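Slide 1. Hi everyone, I'm Oana Moldovan, I do planning software at Skevico. Say thanks to Hermine for the slot. Keep this bit short!

Slide 2. What the planner does. You hand it a shopping list and it picks the crate, the arm and the grasp, in that order. The old version planned each arm alone and then checked for collisions, and boy did it throw plans away. Out of 3,396 logged requests, 2,379 came back with something both arms could run. Pause here, let them do the math.

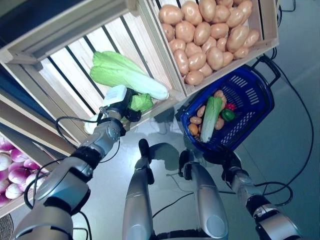
Slide 3. So we gave the basket its own place in the planner. It moves, it tilts, and stuff already in it takes up room. Dušan wrote the first pass in a weekend (ask him about the sign error - or don't). We replan every 100 milliseconds now, and the tilt of each crate goes in as a plain parameter. 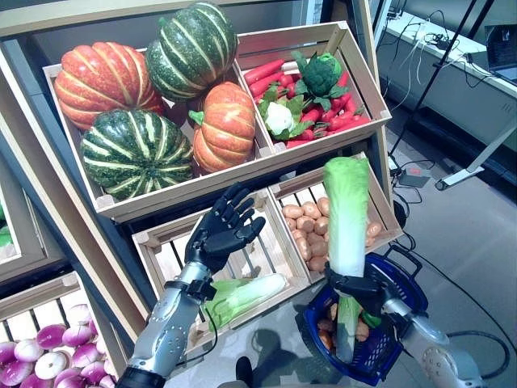 Slide 4. Long vegetables. Potatoes are easy on the planner, a cabbage has a top and a bottom and you care which one leads. We sample 20 wrist angles per grasp and score them against the basket opening. Horațiu wants fewer, I want more, we're still arguing.

Slide 5. Logs and replay tool, live demo if the wifi holds. Then questions.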